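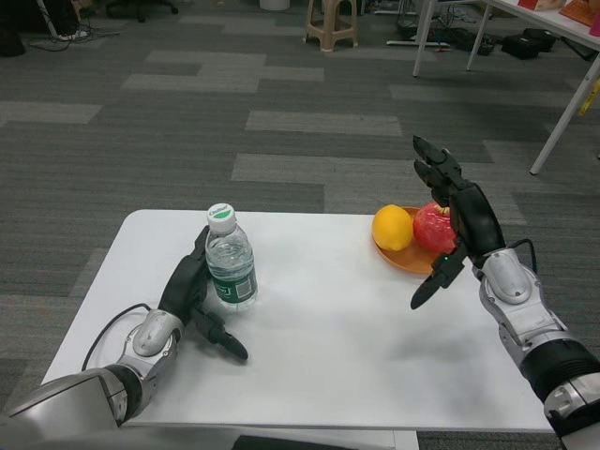

Support Center > Resolved Tickets > Printing and Mail

Print this page | E-mail this page

Subject: Duplicate meal invoices sent to department accounts
Opened by: Dima Mansour, Accounts Office, Ruiz-Ortega
Assigned to: Tamer Majali, Application Support, Gristia
Product: Brotora Billing
Status: Closed
Opened: Sunday, May 20, 2018

Description of problem

The Accounts Office reports that the scheduled invoice run for staff catering produced two copies of each invoice for 12 departments. Both copies carry the same invoice number and amount. The second copy was delivered by e-mail eight minutes after the first. The run for April was normal, and no change to the billing calendar has been requested since then.

Log

Entry 1. Ticket received. The requester was asked to hold all payments on the affected accounts and to forward one pair of invoices with full mail headers.

Entry 2. Headers received and compared. The two messages have different message identifiers and were therefore created separately. Duplication by the mail server is ruled out.

Entry 3. The job history in Brotora shows one invoice run, completed without error. The outgoing queue on the Grusier relay shows 170 messages accepted. Part of that total came from a second job named "Catering resend," which the requester did not recognize.

Entry 4. The resend job was created during a test of the new invoice template and was left active. It selects any invoice not marked as delivered. Delivery marks for the 12 departments were written late, after the resend job had already read the table.

Entry 5. Resend job disabled. The ledger was checked by the requester, and each invoice is posted once. Payments released. 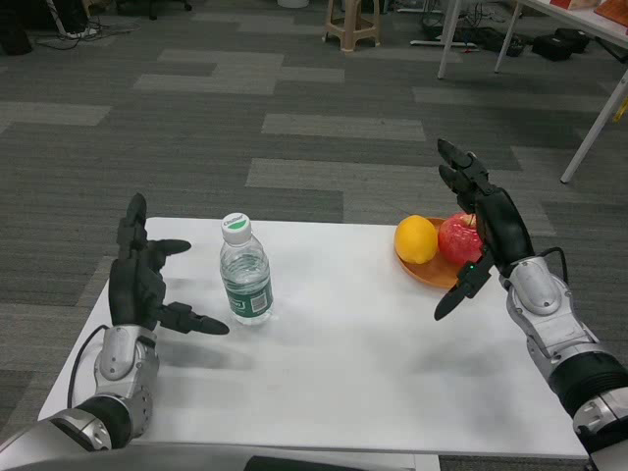
Must the departments return or cancel the second copy of the invoice?

The second copy may be deleted. It has no effect on the ledger, and a credit note is not required.

Entry 6. A test run was completed with five invoices. One message was sent for each. The requester confirmed receipt and agreed to closure.

Follow-up

Test jobs in Brotora are now to be given an end date when they are created. Requests to reactivate the resend job must be submitted in writing to Application Support and approved by the Accounts Office.

Filed under: Billing, Scheduled Jobs, Outgoing Mail
0 comments | 5 shares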